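**Stetorwood open rack, black and light oak finish**
Item 424 at Benditz. Page last changed 11th March.

The maker's sheet calls this an "entryway storage system." It is a shelf unit. Black metal uprights, wood-grain boards between them, and you put shoes on it. We stock it because it does that job well enough for the money, and we have kept the maker's adjectives off this page.

Ours is standing on a gray striped carpet against a plain white wall, and we have been using it for slippers since October. Most of what follows comes from that one rack. If you need a lab report, we don't have one, and the sheet that came in the box doesn't include one either.

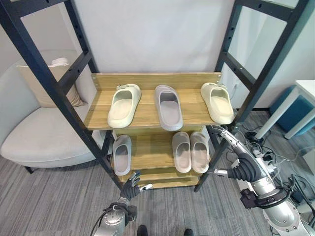

*Item 424 with slippers on the upper and lower shelves. Slippers not included.*

## What it is

The uprights are metal, painted black, with small rectangular slots running along their length. Crossbars tie them together. The boards have a light oak-toned laminate finish with a visible grain. It is a decent print of a grain, and from across a hallway most people will take it for wood. From the distance at which you tie a shoe, they won't. If you want solid oak, this is the wrong page and the wrong price.

The upper shelf has a raised backboard along the rear edge. We thought this was decoration until we had a rack without one for comparison. Slide-on slippers get kicked or tossed at a shelf more often than they get placed on it, and the backboard keeps them from going down behind the unit. We would have liked the same thing on the shelf below.

Small silver screw heads show at the corners where the board meets the frame. Some buyers have told us they look unfinished against the black. We agree that black screws would have been nicer. Any hardware store will sell you some, but take one of the originals along to match the thread.

## About the slots

The sheet makes a lot of the slots: "endless arrangements," and so on. Read this before you believe it. The slots are evenly spaced and you can move a board up or down between them, which is useful if you own boots. You can't get endless arrangements out of a fixed set of boards. In practice you will pick a height on the first evening and leave it there. We did.

Moving a board also means unscrewing it, so empty it first, and have a second person hold the far end. It is an annoying job to do alone. We have done it alone.

## Size and load

| | |
|---|---|
| Shelf depth | 13 in |
| Maker's stated load | 20 lb per shelf |
| Finish, frame | black |
| Finish, boards | light oak tone |
| People needed to put it together | 2 |
| Tools in the box | one hex key, poor |

Thirteen inches is enough for the slippers and sneakers we have tried. Large winter boots stick out at the toe. Measure yours heel to toe along the outside, not the size printed on the tongue, and leave a little extra for the backboard on the top shelf.

The load figure is the maker's and we have not tested it. We have no reason to doubt it for footwear, since a shelf full of shoes weighs less than you'd guess. We would be slower to trust it with paint cans, a printer or a row of heavy planters, all of which customers have asked about. Asked directly whether the figure assumes an evenly spread load, the maker sent us the sheet again.

## What fits on it

The slippers on our rack are the chunky molded kind, in pale cream-green, light gray and a pinkish gray. Thick soles, wide straps, rounded all over. They take up more shelf than a flat house shoe, so they are a fair test of how much room you get.

A few notes from using it:

- Toes forward is the easier way to see what you have. It also puts the heel against the backboard, where grit collects. Wipe it now and then.
- Standing soft slippers with the openings up works on the lower shelf if you have left enough height between the boards.
- The narrow board near the floor is the least useful part of the unit. It is fine for flat things. Don't buy the rack on the strength of it.
- Wet shoes should go on a mat first. The boards have a sealed surface, but water sits on the flat of it and finds the screw holes in the end.

We don't sell slippers as part of this item. The Skistier house slides are listed on their own page, where we also have a few complaints about the sizing.

## Floor and footing

Racks like this get photographed on polished concrete, where everything stands straight. Most hallways have carpet, and carpet is where a tall open frame starts to misbehave. A thick pile lets one foot sink further than the other and the top of the rack then leans out of line with the wall. You notice it every time you walk past.

Ours has behaved on a fine-striped carpet. We'd call that a favorable floor. We would not promise the same on anything shaggy.
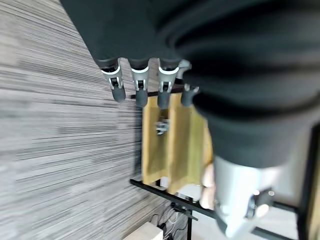 *The gray carpet at floor level, with fine streaks in light gray, white and darker gray.*

Two more things about carpet. The first is that a busy gray stripe hides dust and crumbs of dried mud very well, which you can take as a good point or a warning. The second is that feet leave dents. If you think you may move the rack, put something flat under them from the start. The Zapata felt pads we carry are fine on hard floors and pointless on carpet, so please don't add them to your basket for this.

Fix the rack to the wall if there are children or climbing pets in the house. The box has no wall fixing in it. We think it should, and have said so. A simple angle bracket through one of the rear slots does the job.

## Putting it together

The instructions are drawings only and the third one is upside down relative to the others. Our order, which works better than theirs:

1. Lay both uprights on the floor with something soft under them. The black paint scratches.
2. Fit the crossbars, finger tight.
3. Stand it up with a second pair of hands and add the lowest board first.
4. Add the upper board last, with the raised edge at the back. It will go on the wrong way round without complaint.
5. Now tighten everything, working from side to side.

Throw the supplied key in a drawer and use a proper one. After a week, check the screws again – ours had loosened slightly at one corner and have stayed put since.

## Cleaning

A damp cloth for the boards and a dry one for the frame. The slots catch lint, and a small paintbrush gets it out. The sheet recommends the maker's own care spray. We tried a bottle on one half of a board and plain water on the other, and couldn't tell the halves apart the next day. We don't stock the spray.

## Who should skip it

Anyone who wants shoes out of sight. This is an open rack and everything on it is on show, including the odd ones that have lost their partners. A cabinet with doors costs more and smells worse, but it does hide things.

Anyone with boots as their main problem. You can raise a board to make room and then you have lost most of a shelf.

Anyone who finds visible screws hard to live with, see above.

## Delivery and returns

Ships flat in one carton. Check the corners of the boards before you sign for it, as the laminate chips there if the carton has been dropped, and a chip can't be repaired so that it won't show. We replace chipped boards if you send a picture before assembly. Once it has been screwed together we can't tell whose chip it is, and we will ask.

Spare boards and crossbars can be ordered separately under the same item number. Spare uprights can't be, at present.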